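How to make a set of teaser posters for a short sci-fi film

Last updated August 2023
5 min read
56 shares · 10 comments

A teaser poster goes up before people know anything about your film. It doesn't need a cast list or a plot. It needs a title, one strong picture and a line telling people when or where they can see it. If your short has an alien, a ship or a strange planet in it, you'll want to keep most of that hidden until the screening.

These are the steps I followed for Ravumura, a short directed by Nouhaila Samir that was shot mostly in a paddock outside Ostdale. We made five posters with a stills camera, a laptop and the print shop in Renthorpe. The same method will work for a single poster.

Decide what the posters will hold back

Sit down with the director and write two lists. The first is everything you're happy for people to know. The second is everything they should find out in their seats. For us the second list had the creature, the ending and the fact that the farmhouse is empty. Once the list was agreed, no poster could show anything on it, even in the background.

Do this before you look at any stills. It's hard to give up a good shot after you've fallen for it.

Pick one idea and repeat it

A set works when people can tell from across the street that the posters belong together. Choose one thing that stays the same on all of them. It can be a layout, a colour, or a type of shot. Ours was a low horizon with a person standing on it, seen from behind. The person changed and so did the light in the sky, but the horizon sat at the same height every time.

Draw each poster as a small thumbnail in pencil first. Put them side by side on one sheet of paper. If one looks like it came from a different film, fix it at this stage.

Shoot stills on purpose

Frames pulled from the footage are usually too small to print well, and anything moving will be soft. Set aside an hour at the end of a shooting day while the actors are still in costume. Use a tripod and the highest quality setting your camera has. Leave a lot of empty space at the top for the title. Take each shot upright, and then take it again a step further back. You can crop in later but you can't crop out.

Pacita Villanueva took our stills, and she also spent a morning on plain surfaces: rust, concrete, old tin. A few of these laid over the sky at low strength took away the clean digital look.

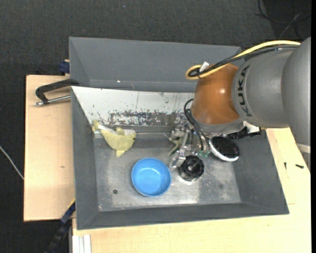 Scuffs and flaking along the far wall of a grey bin.

To add a surface like this, put it on a new layer above your main picture and turn it black and white. Set the layer to Overlay or Soft Light and drop the opacity until you can only just see it. Then drop it a bit more, as texture tends to print heavier than it looks on screen. Mask it off any faces.

Set the colour

Keep to two main colours for the whole set. Orange and teal has been done to death, though it still sells tickets. We went with a dull yellow and a near-black green. Make the change with one adjustment group and copy that group into every poster file, so that when the director asks for it warmer you only have to work out the settings once.

Check for detail in the shadows. A sky that looks moody on a laptop can print as a solid dark block. Raise the darkest areas a little more than feels right.

Choose the type

Use one typeface for the title and one for everything else. Wide capitals with plenty of space between the letters will read as science fiction without any help. Stay away from fonts made to look like alien writing - people need to be able to read the title, remember it and spell it into a search box later.

I used a font called Lunde for the title and a plain sans serif for the rest. Whatever you pick, read the licence. A lot of free fonts are free for personal use only, and a poster for a paid screening doesn't count as personal.

Write the tagline last

Keep it to ten words or fewer. Read it out loud to someone who hasn't seen the script. If they ask a question about the story, it's probably doing its job. If they ask what it means, write another one. Stepan Zakharchenko wrote most of ours and we threw out far more than we kept. The one we used was "The paddock was quiet until January."

Prepare the files for print

Ask the printer what they want before you export. Most will ask for a PDF with bleed, which is extra picture past the trim line so there's no white edge if the cut is slightly off. Keep all type well inside the trim.

Get one test print at A3 and pin it to a wall. Look at it in daylight and again under whatever lighting the cinema foyer has. Our first test was too green, and the date was so small it vanished from a few steps away. Both were easy to fix and would have been expensive to find out about later.

Put them up in order

Don't release the whole set at once. Start with the one that gives away the least. We put up one a week and kept the poster with the screening details for the end. Ask before you put anything in a shop window, and go back and take them down when the run is over. Save a clean copy of each one too, as festivals often ask for a poster file at short notice and want it in a size you didn't make.

6 people found this guide helpful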